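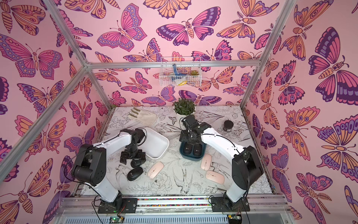

Four mice, two trays, and a great many butterflies.

I own four computer mice. I have two hands, and only one of them is any good with a mouse, so you can see how the arithmetic gets away from me.

This came to light on the weekend, when I decided the table needed a proper sort. It has the black and white sketchy print on top, which I chose because I thought it would hide pen marks. It does. It also hides pens, small screws and, for most of December, the key to the letterbox.

The wallpaper I will defend to the death. Tzu-hsuan Su helped me hang it and said, somewhere around the second strip, that the butterflies were bigger than they'd looked in the sample. They were. The sample was the size of a coaster and had mostly antenna on it. The pattern is called Plumadico and it's pink, and the ones on the right-hand wall are enormous. Archie Ogilvie came by, looked at it for a good while and asked whether I was sleeping all right.

Anyway, the mice. The theory was that they'd go in the white tray, the white tray would go to one side, and I'd have a clear bit of table to work on like a grown-up. I got the tray out. I put it on the table. The mice stayed where they were, on the table, next to the tray. I had a cup of tea.

The dark teal tray was bought to solve the same problem. I got it at Drudness, the homewares place with the impossible car park, back when I thought the trouble was not having a tray. Now I have two trays and the trouble has come along quite happily.

Then there's the jar. Round, dark, nice shape. I like it too much to put anything sensible in it and not enough to give it a shelf, so it lives on the table and gets moved whenever I need the spot it's in. The plant gets the same treatment but at least it's alive.

Also the gloves. Beige work gloves, a pair, and I'd like some credit for it still being a pair. They belong in the shed. They have been to the shed. I carry them out there, use them, wear them back in to open the door and put them down on the first flat thing I meet.

I'm happier about the wire basket on the back wall. It's the one bit of storage in the place that I use, mainly for things that aren't in anyone's way to begin with. There's a little succulent in there at the moment, and a curvy blue thing I'm fond of, and something yellow down the bottom I keep meaning to fish out. None of it needed a basket. It looks very organised.

Next weekend's plan is to pick a favourite mouse and be ruthless about the other 3. Tzu-hsuan has already put her hand up for one. Archie says he'll take the jar.

He's not getting the jar.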